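Subject: Re: [culeck-walkers] Bottles for the August walk, and what to put in them

Someone on the list wrote:
> Is anyone taking a proper flask on the Plelgate round, or are you all
> managing with the tap at the halfway hut? My old Melska holds 971 ml
> if you fill it to the very brim, and I'm wondering whether it's too
> much to carry. Also, how do people share a drink out of these without
> tipping half of it down their fronts?

Oh, I'm so glad you asked, because I'm very fond of my flask and hardly anyone lets me talk about it!

Take the big one. The hut tap was a dribble when I went up in June, and there was a queue for it. I know the weight is a nuisance for the first hour, but it gets lighter as you drink (my favourite thing about water). I'd go for 1,000 ml each if it's warm, plus a small cup, and the cup is really my answer to your second question. Mine does for squash, soup, blackberries, anything.

Cream bottle, pink cup, lid off: 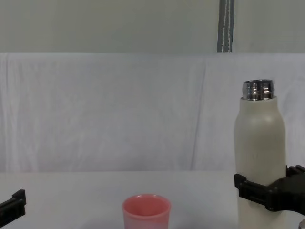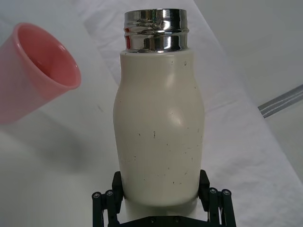
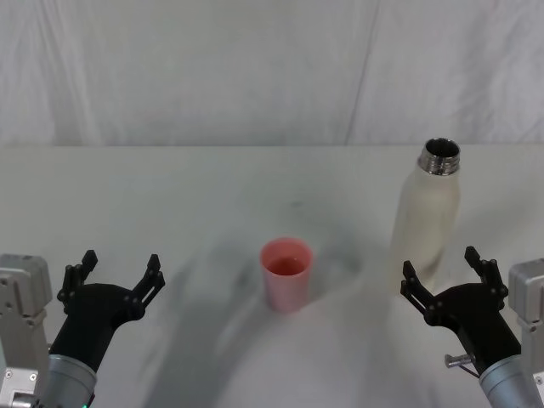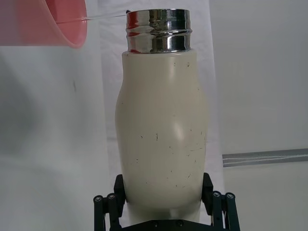
A cup like that holds up to 300 ml and weighs next to nothing, and you can pour back whatever you don't finish. Go slowly, and start with the lip of the cup close to the neck of the bottle. If you've had squash in it, rinse the bottle the same evening and leave the lid off overnight, or you'll be tasting blackcurrant until Christmas. I speak from experience!

As for scratches, I wouldn't worry about them at all. My last flask went up Prokopenko Hill with me for years and had hardly any paint left on it, and I loved it more for that.

One more thing while I'm here: the lower stile past Plelgate farm has been mended, so we can go back to the old path and skip the road. I'll bring the spare map and a bag of flapjacks. Does anyone want the ones without nuts?

See you at the car park, half past eight!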